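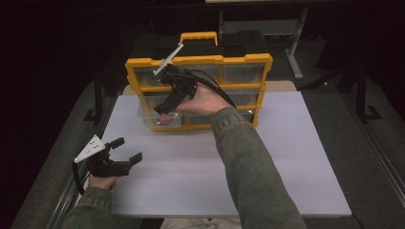

Equipment Planning Coordinator, Manipulation Laboratory
Batden Institute for Applied Automation
Full time, fixed term of 2 years, with the possibility of renewal
Position number: 693
Applications close: 8/23/21

About the position

The Batden Institute for Applied Automation invites applications for the position of Equipment Planning Coordinator. The Coordinator will prepare and maintain the equipment plan for the Manipulation Laboratory, oversee purchasing from first quotation to acceptance, and advise project leads on the cost of building, extending and replacing their workstations.

The Laboratory studies how everyday handling tasks, such as opening drawers, sorting small parts and putting items away, can be taught to robot arms from human demonstration. Much of this work is done at tabletop stations by operators using hand-held grippers. The equipment is therefore a mixture of specialized devices, which are ordered in small numbers and often with long lead times, and ordinary household and workshop goods, which are bought frequently and wear out quickly. Both must be planned for. In past years the second category has been under-budgeted, and the successful candidate will be expected to correct this.

The position reports to Jintana Chuensuk, Head of Laboratory Operations, and works closely with Efraín Lozano, who leads the Sudum project.

Duties

The Coordinator will:

Prepare the annual equipment budget for the Laboratory and revise it each quarter in consultation with project leads.

Obtain and compare quotations for grippers, robot arms, cameras, mounts, cabling, tables and computing hardware.

Maintain a register of equipment, including location, condition, warranty terms and expected date of replacement.

Keep a stock of spare fingers, cables and marker plates for the hand-held grippers, and set reorder levels for each.

Purchase task materials, including small-parts organizers, containers, boards and other tabletop items, and record the supplier and item number so that a discontinued article can be matched as closely as possible.

Draw up the equipment schedule for the additional stations to be installed under Sudum. The new floor area measures 3736 square feet and is shared with the Telavby group, whose requirements for power and storage must be taken into account.

Inspect deliveries, arrange returns, and certify invoices for payment.

Spend part of each week on the laboratory floor. Operators are usually the first to notice that a cable is failing or a drawer has begun to stick, and their reports should reach the purchasing plan without delay.

Purchasing authority

The Coordinator may approve single purchases of up to $1000. Purchases above that amount require the signature of the Head of Laboratory Operations. Orders may not be divided in order to remain below the limit. The Laboratory uses the Shi purchasing system, and training in it will be given during the first month.

Required qualifications

A bachelor's degree in engineering, business administration or a related field, or equivalent work experience.

Experience in purchasing, cost estimating or equipment management in a laboratory, workshop or manufacturing setting.

Ability to read a technical data sheet and to discuss it with both engineers and suppliers.

Sound working knowledge of spreadsheets.

Clear written English.

Preferred qualifications

Familiarity with robot arms, end effectors or motion tracking equipment. Experience with grant-funded budgets. Experience in planning a laboratory move or expansion.

Candidates who lack robotics experience but have a strong purchasing background are encouraged to apply.

Conditions of employment

The position is based on site. Regular hours are 8:30 a.m. to 5:00 p.m., with occasional early starts when large deliveries are expected. The work includes lifting and moving boxed equipment; a hand truck and a lift table are available, and reasonable accommodation will be made for qualified applicants with disabilities. Salary is set according to the Institute's administrative scale and depends on experience. Benefits include health insurance, paid leave and a retirement plan.

How to apply

Applications should consist of a cover letter, a résumé and the names of two references. Applicants are also asked to submit a one-page outline showing how they would budget the first year of operation of a single tabletop station, with separate lines for capital equipment, spares and consumables. Exact prices are not expected. The outline will be read for its structure and for the assumptions it states.

Materials should be addressed to Fidelina Restrepo, Office of Personnel, and must quote the position number. Incomplete applications will not be reviewed. Interviews will be held in person and will include a visit to the Laboratory.

Questions concerning the duties of the position may be directed to Junaid Rana, Manipulation Laboratory. Questions concerning salary and benefits should be directed to the Office of Personnel.

The Batden Institute for Applied Automation is an equal opportunity employer.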